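Seated tickets for a standing band, is the balcony worth it?

Posted in Concerts and Touring by hoveck_listener

Hello all. I bought two tickets for the Cekex show in Skornham in February, and only after paying I saw that the evening is announced as "fully seated". I have seen them two times before, both times standing in a club for 300 people, and it was very loud and very good. Now the hall has 2292 seats and I am in the second balcony, row F.

My first concern is the sound. I read that the new tour has a string section and less drums, so maybe it is made for sitting. But in the second balcony I am afraid to hear only the echo.
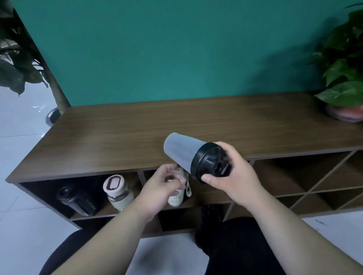
My other concern is the time. The last train back to Hoveck leaves at 11:25 pm and the station is 25 minutes on foot from the hall. The page of the hall says doors at 7 but gives no time for the band. Does anybody know if there is a support act, and how long they play? I can still give the tickets back until the end of the month, so I would like to decide soon.

3 replies

rowf_regular

I have sat in the second balcony for many concerts there, mostly orchestras and a few amplified ones. Rows A to G are fine. From row H you are under the ceiling part and the high tones become weak. For amplified music the balcony is often clearer than the back of the floor, because the speakers are hung at that height. Try to get seats near the middle - at the sides you hear one speaker much more than the other.

For the train, the hall must finish music at 10:45 pm. I have never seen it go later. If you leave during the last applause and do not wait for your coat, you can reach it, but without much reserve.

tapedeck700

sell them and go to the club dates, seated gigs are for my parents

mellow_b_side

On the earlier dates there was one support, a piano player, for half an hour. Then a pause, then the band for an hour and a half with no second pause. If you want to change your places, write to Sales at the hall and not to the ticket site. They moved me from the side to the middle for a small fee, but I had to send the order number twice before they answered.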